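# Sindar open day: questions and answers

Our next open day is at the Plisstead workshop on Sep 5, 2023. These are the questions visitors to the May one asked most, with a few that came in by email.

## Do I need to book?

Yes, for the demonstrations. Each session takes 36 people and lasts half an hour. You can walk round the rest of the building without a booking.

## What will I see?

A two-fingered gripper working with cloth on a grey table, in front of printed panels. You will also see the screens the operators use, and there is time at the end of each session to talk to them.

## Why cloth?

Cloth changes shape every time it is touched. A box can be picked up the same way again and again, but a crumpled shirt has to be looked at afresh. It is slow work and we don't speed it up for visitors.

## Will it go wrong?

Sometimes. In May the team dropped one piece several times in a session. If that happens, the operator starts again and will tell you what they think the cause was.

## Can I touch the robot?

No. Please stay behind the yellow line while a session is running. There is a spare pair of fingers at the Ellis desk by the entrance which anyone can pick up and try.

## Is it suitable for children?

Yes, from the age of eight. Under-16s need an adult with them. The motors are not loud, but the room does echo when it is full.

## Who runs the demonstrations?

Natanael Amaral leads them, with 2 operators from the Gasent team. He takes questions after each session, including technical ones.

## How many attempts does it take to learn a task?

It depends on the task. For the one shown in May we used roughly 3000 attempts, collected by hand. We expect a harder garment to need more.

## Can I take photographs?

Yes, without flash. Please ask before photographing other visitors.

## Where do I park?

Use the rear car park and come in through door 4. There is step-free access from that side.

## What does the gripper's own camera see?

Mostly its own fingers, the table and whatever lies close by. The operators watch this view while they work.

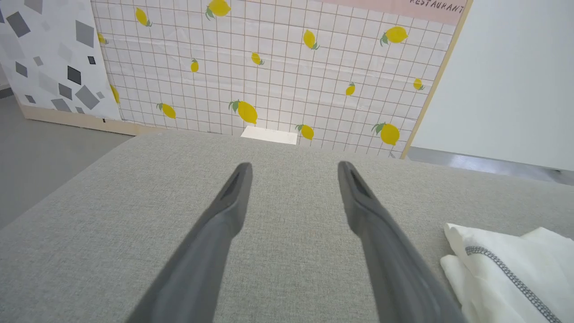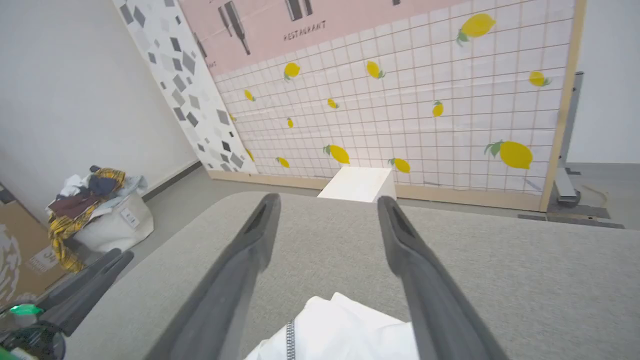

*Both views are from the gripper camera, with white cloth on the grey surface and the lemon-print panel behind.*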